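Guides > Paper Planner Setup > Section 2: Making corrections

Okay, so you've got your Gremell binder open and the year pages are in. Before you write a single thing in ink, let's talk about fixing mistakes, because you're going to make them. I made 8 on my first January spread and two of those were my own birthday.

What you need: your planner, a pen you like, a scrap sheet of the same paper, correction tape, and something flat and hard to slide behind the page (the Stanik ruler that clips in the back works great).

1. Take the page out of the rings. I know, it's a pain. But the rings lift the paper on one side and the tape skips right over the dip.

2. Put the ruler behind the page, right under the word you want gone.

3. Let the ink dry. Gel pens take longer than you think! I go make coffee.

4. Set the tip of the tape down flat, a hair to the left of the mistake. If you're left-handed, start from the right and pull the other way. I've watched my sister do it and it's perfectly fine.

5. Press lightly and pull in one steady line. Slow is okay, stopping halfway is not so good — you get a little ridge and your pen will catch on it forever.

6. At the end, press down a bit and lift straight up. If a string of tape comes with it, snip it. Don't tug.

7. Rub over it with the back of a fingernail, then write on top. Ballpoint and pencil are the easiest. Fountain pens mostly sit there in a puddle and sulk.

Note: One layer only. If you mess up the same spot again, peel the whole strip off and start over, or stick a label on it. I have a grocery list somewhere with four layers on it and it feels like a speed bump.

Note: Check the width before you buy. The Seidel weekly pages have pretty tight lines, so a wide tape will eat the top of whatever you wrote below. I use 5mm for the weekly pages and I'm happy with it. For the monthly boxes you can go as wide as you want.

Caution: Don't use tape on the index tabs. They're coated, and it flakes off and gets into the rings. For tabs, use the stickers on sheet 99 in the refill pack.

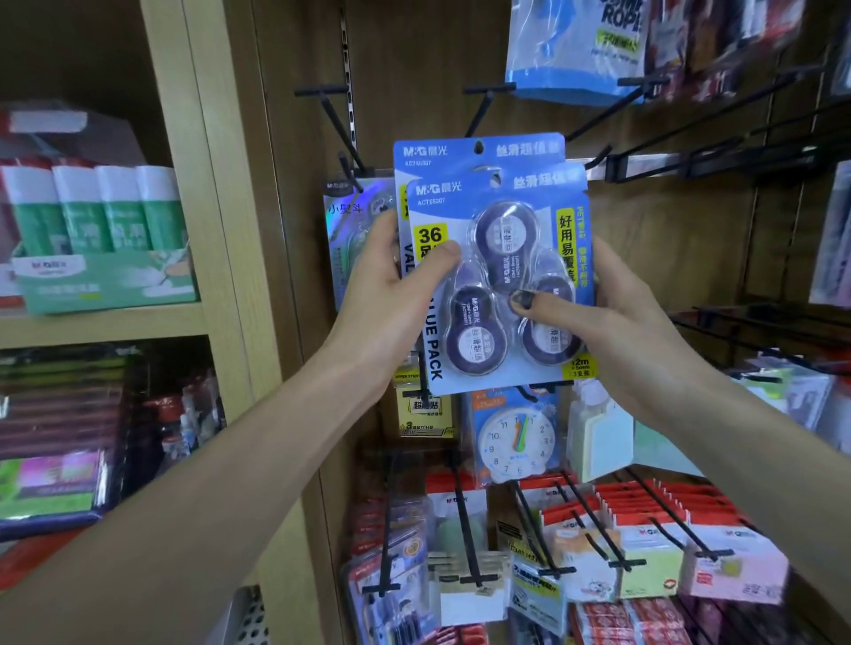
Words and picture: Sotiris Kontogiannis

A pack of three is the way to go, if you ask me. One for the desk, one for the bag, and one that will vanish by spring no matter what you do. A 12m reel is plenty for my kind of mess.

8. If the tape goes slack, open the case and turn the reel with a pencil tip until it's snug. Go gently, just a tiny turn at a time.

9. Put the page back in the rings and close them from both ends at once, so they don't end up crooked.

Caution: Keep the tape out of a hot car. Mine went gummy in the glove box and I had to throw it out.

If your pages are the older Jullunness ones (look for 612 printed on the bottom corner), try the tape on your scrap sheet first. That paper is slick, and you may do better with a label. Next up is Section 3, color coding, so go find your highlighters.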